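3.2 Ce que les gens regardent quand ils disent « la vue »

J'avoue que je suis arrivée dans cette enquête avec une idée toute faite. Je croyais que les habitants des étages élevés me parleraient de lumière, et ils m'ont parlé de l'horizon -- tout le temps, même quand je posais des questions sur le chauffage ! Sur les 274 réponses recueillies en août à Janulberg, le mot « loin » revient plus souvent que le mot « clair », ce qui m'a obligée à reprendre toute ma grille de codage (merci à Tineke Postma, qui l'a relue 3 fois).

Bellamy défend l'idée que la hauteur fatigue, qu'on finit par tirer les rideaux. Chez mes enquêtés du 30e étage, je n'ai rien trouvé de tel. Ils se plaignent du vent, des ascenseurs, du prix des charges, mais la ville en contrebas, ils y tiennent, surtout quand il y a de l'eau derrière (figure 4).

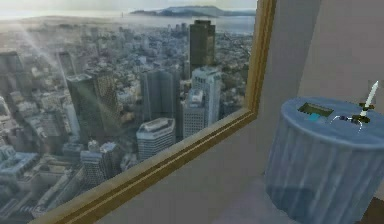
Figure 4. Ville dense, baie et collines à travers une baie vitrée, vue de synthèse.

Reste la question du loyer, que j'avais d'abord laissée de côté. À Drukasel, deux appartements de même surface peuvent se louer à des prix très différents selon l'orientation, et les locataires côté cour le savent fort bien. J'y reviens dans la section 3.3 avec les entretiens longs.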